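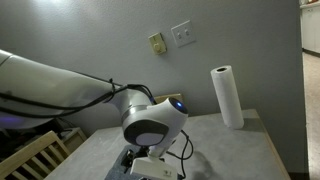 The grey table, and what we keep on it

Hello again! Mieke Dijkstra has been asking about the kitchen table end of the house ever since we painted (she's after the same sort of grey for her hallway and can't settle on one).

The table came from Kultness, second-hand, and I fell for the top straight away. It's that cloudy, concrete-looking grey with a pale wooden edge, so it doesn't feel too stern, and crumbs hardly show on it, which I count as a blessing with Siebe Verbruggen round for breakfast most weekends.

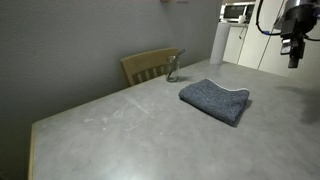

I do like a wooden chair with a bit of age to it. Ours have the curved top rail and the upright slats, and they're lovely against a grey wall, though a pain to dust! I go along the gaps with an old paintbrush. Nathalie Baert swears by a sock over a ruler, and I've tried it, and the sock comes off.

The little glass jar is one of those things that never gets put away. It began with mustard in it, years ago, and it's been on one table or another ever since. 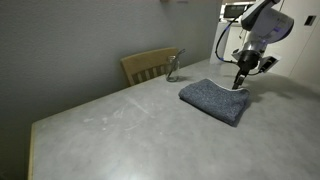 Yes, the top does mark. I've had a go at the whitish smudges with warm water and a drop of washing-up liquid, then with the Irell cream that Damian Lüthi brought round, and some of them are still with us. If you've got a table like it and you've found something better, please write and tell me, only nothing that needs sanding (I know myself, I'd start on the middle and never reach the corners).

And then there's the speckled blue cloth, which gets folded, unfolded and folded again more than anything else we own. It's a thick old thing, so I never get it properly flat, and two folds is as far as I'll go before it springs back at me.

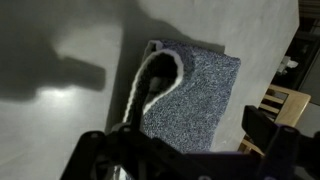
The speckled blue one, with its white edge curling over and the dark underside showing.

More from the hallway in June, if the paint's dry by then!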